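Bedgate to Host Drernotis Cup Rugby League Weekend

15 September 2018

Bedgate Rugby League Club is thrilled to announce that it will host next year's Drernotis Cup, bringing three days of club rugby league to town in May. It is the first time the cup has come to Bedgate, and we can't wait to welcome everyone!

The draw features men's, women's and under-18 sides, with 257 players expected to take the field. Visiting clubs include Pikamum, who won the men's title this year after a golden-point final, and Sproģis, who are sending a women's team for the first time.
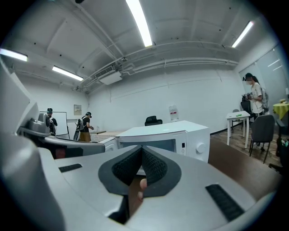 CLUB NEWS

Matches will be played on both fields at the Bedgate ground, with the finals on the main field on the closing afternoon. The stand seats 400, and there is plenty of room on the grass bank at the northern end – bring a blanket and get there early for the women's final, which kicks off before the men's.

The club is also looking for 50 local households to put up visiting under-18 players for two nights. Families who have hosted on past tours tell us the kids still keep in touch, and some have gone back to see each other play.

Entry is free for under-12s on all days. Adult day passes and weekend passes go on sale at the clubhouse once the full draw is out. Teams from outside the district can still apply for the last 3 places in the under-18 draw – entry forms are available from the club office.

Media contact: Bedgate Rugby League Club office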